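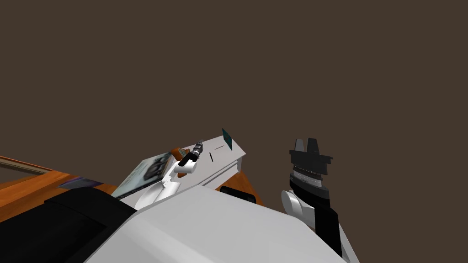

Image credit: Nonelthorpe Robotics Club / Waldemar Nowicki

Two-Arm Project: Gallery
Posted July 3, 2020

The Nonelthorpe Robotics Club meets at the technical school on Grabowska and takes students in grades nine through twelve. In April the club moved its spring project from the workshop to simulation. Students worked at home, logged in to the school's server, and ran everything on a pair of simulated arms. The pictures on this page are renders from the student simulation. Waldemar Nowicki, who runs the club, put the page together. Ryszard Sikora set up the server accounts and wrote the first version of the scoring script.

The project had two parts. In the first, each team had to write a controller that could move both arms through a set of poses without the arms touching each other or anything on the table. In the second, the team had to pick up an object with one arm and set it down in a marked area. Teams could use either arm for the second part. Most chose the right one and stayed with it.

The picture at the top of the page has both arms in it, with the white box between them and the book leaning on one end. Students called this the cluttered table. It was the last of the table layouts and the one that teams spent the most time on, mainly on the collision checks for the left arm.

Settings used by all teams

Simulator: Zerkik, student build
Controller language: Python
Time limit per run: 70 seconds
Runs logged by the club: 527
Runs finished inside the time limit with no contact: 176

The logged runs include early tests, so the second number looks lower than it should. Several teams left logging on while they were still fixing their joint limits. We decided to keep all of it in the record.

Gripper work

Before a team was allowed to touch the table layouts, it had to pass the gripper check. The check is short. The program opens the gripper, closes it, opens it to a given width, and reports the width back. The reported value has to match the command within the tolerance listed in the handout. A team that failed could fix its code and run the check again as many times as it wanted.
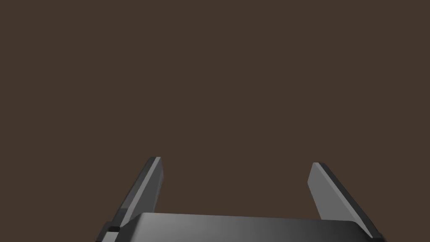 The most common mistake was mixing up units. The handout gave widths in millimeters and the simulator expects meters, so a first attempt would often send the fingers straight to the end of their travel and leave them there. The second most common mistake was reading the width before the motion had finished. Ryszard added a wait function to the shared library after the third team ran into this, and the later teams used it from the start.

Students also had to write a short note on how they picked their grasp width for each object. Some teams measured the object in the simulator and added a fixed margin. One team, Desine, opened the gripper fully every time and accepted the slower close. Their note said that the extra time per grasp did not matter under the time limit, and their log supported that.

Checking the approach

After the gripper check came the approach check. The arm moves to a point above the target, lines up, goes down in a straight line, and stops. No object is picked up. The team compares the final position with the target and writes down the error on each axis. We asked for 7 approaches per team, all to different targets, with the results in one table.

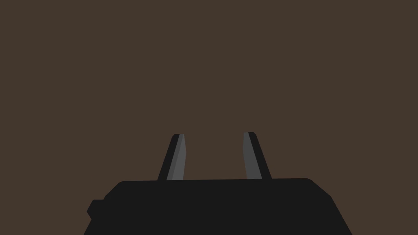 Error on the approach came mostly from the wrist angle. Teams that set the angle once at the start and never checked it again had good numbers on the near targets and poor ones on the far targets. For those teams Waldemar suggested logging a view from the gripper along with the numbers. With both fingers in view and the gap between them open, a student can compare the gap with the target position and judge whether the wrist needs to turn. Two teams rewrote their approach code after going through their views this way.

Results and files

Desine had the highest score on the pick and place part. The pose part was closer, and the top two teams were separated by a single contact. Full scores are on the club's results page, listed by team name only.

The shared library, the handout, and the table layouts are available to club members on the school server in the spring project folder. Students who have graduated can write to Ryszard for a copy. The scoring script is in the same folder, including the fix for the timer problem that affected the first week of runs.

The club plans to use the same table layouts in the fall. If the workshop is open by then, teams will start in simulation and move to the real arms after passing both checks. New members do not need any programming experience, but should be ready to install Python and work through the first handout before the first meeting. Sign-up forms will be at the school office and on the club page.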